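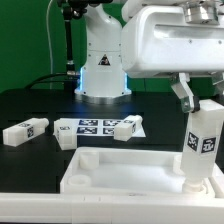

White block with black-and-white markers, held in the gripper

Prunen Allotment and Garden Society
Minutes of the spring meeting, April 19, 2004, held in the upstairs room at Mendamia

Present: Müzeyyen Altıntaş (chair), Diarmuid Ní Bhriain (minutes), Kaj Skov, Nanna Bach, and a very good turnout of plotholders from both the top and the bottom fields. Apologies had come from Preben Ketilsson, who was expected late and did arrive in time for item 4, still in his boots.

1. Welcome and last minutes

Müzeyyen welcomed everyone and said how nice it was to see so many faces after such a long, wet winter, and particularly the four new plotholders along the hedge side, who were asked to put their hands up so that we would all know whom to say hello to. The minutes of the last meeting were taken as read, with one correction from Nanna: the broad beans she offered for swapping were the overwintering sort and she would not like anybody to be disappointed. Corrected and signed.

2. Matters arising

The bottom gate has been rehung and now shuts properly, for which warm thanks to Kaj, who gave up two mornings to it. The latch is still stiff. Please lift the gate a little as you push, and do close it behind you even if you are only popping in, as the rabbits were through again in the first week of spring and had most of the young lettuce on the end plot.

The lost wheelbarrow (green, with a mended handle) has not been found. If it is in your shed, no questions will be asked.

3. Money

Kaj went through the accounts, which had been handed round on paper. We have 3,480 in the bank with nearly all the rents in. The largest bill over the winter was for the gate, at 126 including the new hinges. A question was asked about whether the rents would be going up, and Kaj said he saw no need for it this year, which was received with some pleasure at the back. The accounts were accepted.

Nanna asked whether we might keep a small sum aside for seeds for the children's bed, as she had been buying these out of her own purse. There was general surprise that this had been going on and it was agreed straight away that 100 be set aside, and that Nanna should bring in her receipts if she still has them. She thought she had thrown most of them out.

4. Water

This took up the larger part of the evening. The standpipe on the top field has been losing pressure, and those who were here last August will remember queuing with cans until it was nearly dark. Preben had walked the length of the pipe and reckons the trouble is at the old joint under the path by the compost bays, where the ground is soft even after a dry spell. He offered to dig down and have a look if somebody would help him lift the slabs. Kaj and one of the new plotholders (welcome indeed!) said they would.

There was then a long and friendly discussion about water butts. Some felt that every shed ought to have a gutter and a butt as a matter of course. Others pointed out that a good many of the sheds would not stand up to having a gutter fixed to them, and one or two would not stand up to being leaned on. Müzeyyen suggested that we buy a few butts together and share them between neighbouring plots, and Preben knew of some second-hand ones at Norðdahl, which only want a scrub and new taps. It was agreed to spend up to 250 on these. Preben will fetch them in his trailer. Anyone who would like to share one should put their name on the sheet in the hut, together with the name of the neighbour they are sharing with, having first asked the neighbour.

Hoses: the rule stays as it was. Hand-held only, and please give way to anyone waiting with a can.

5. Compost and bonfires

The bays are full again, and the left-hand one has had a good deal put in it that should not be there, including carpet, most of a deckchair and a large amount of bindweed root. Nanna spoke with some feeling about the bindweed. It was agreed to put up a new notice, and Müzeyyen's niece has kindly offered to do the lettering.

Bonfires are allowed after dusk only. The houses on the lane have been very patient with us and we should like them to go on being so. A resident had written a courteous letter about smoke on washing, and Müzeyyen has replied and taken round some rhubarb.

6. Summer show

The show will be in August as usual, on the top field if dry and in the hall at Nokmont if wet. Classes will be the same as last year with the addition of a class for the best three onions grown from seed, which several people have been asking for. After some debate about last year's marrows it was settled that the longest and the heaviest should each have a card. Nanna will again look after teas and would be glad of cakes, particularly plain ones that travel well. Diarmuid will ask at Nokmont about the trestle tables.

7. Any other business

The shared mower is back from being serviced and is a great deal easier to start. Please fill it up after use and brush the grass from underneath.

Spare plants: Kaj has leeks, Müzeyyen has tomatoes (two kinds, labels slightly mixed), and there is a tray of sweet peas in the hut for whoever would like them. Please return the pots.

Preben asked whether the path beside the hedge could be cut back before the birds are nesting in earnest. It was felt that we had already left it too late and should wait until autumn.

Müzeyyen thanked everybody for coming, and Nanna for the ginger cake. The next meeting will be held after the show, and the date will go up on the hut door.

D. Ní Bhriain

Share this page 3 shares | 0 comments
This site uses cookies to remember your settings. OK
Contact the society | © Prunen Allotment and Garden Society | Back to top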